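Why Do Things Get Scuffed?

Hello! I'm Ludmila, and today I want to talk about scratches. I love scratches. My gran in Clilthorpe has a kitchen table with so many that I used to drive my toy cars along them and pretend they were roads.

So what is a scratch? When two things rub together, the harder one usually wins. It digs a tiny groove in the softer one, or scrapes a little bit off the top. Try dragging a pebble across an old roof slate (ask a grown-up first!). You'll see a pale line straight away.

A scuff is a bit different. It's wider and messier, and you get one when something slides or bumps along instead of digging in. Sometimes a scuff is stuff that has rubbed OFF the other thing. Have you ever left a black mark on the hall floor at school? That was a bit of your shoe, left behind!

My friend Juraj once wrote to ask me if metal can scratch too, because metal is so hard. Oh yes it can! Grit is the sneaky one. Lots of tiny grains of sand are harder than a steel spoon, so if there's sand underneath something heavy and you push it along... scraaaape.

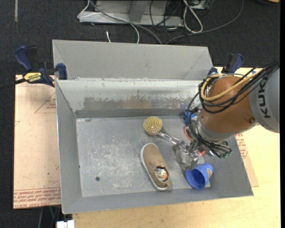
Metal bins and trays are brilliant places to go scratch hunting. Things get dropped in them and dragged about, and each one can leave a mark. Look at the floor of the big grey bin, over on the left, where there are pale scratches and whitish scuffs all over the place. Then find the worn, brownish-grey band on the back wall, behind the brush. I think that's my favourite bit, it looks like a map of somewhere muddy!

Now go and hunt for some at home. Door handles are good, and so are the bottoms of saucepans. Put your head down low and shine a torch sideways, and the little grooves will show up much better. I found 46 on one baking tray on Friday, and then my tea was ready so I had to stop.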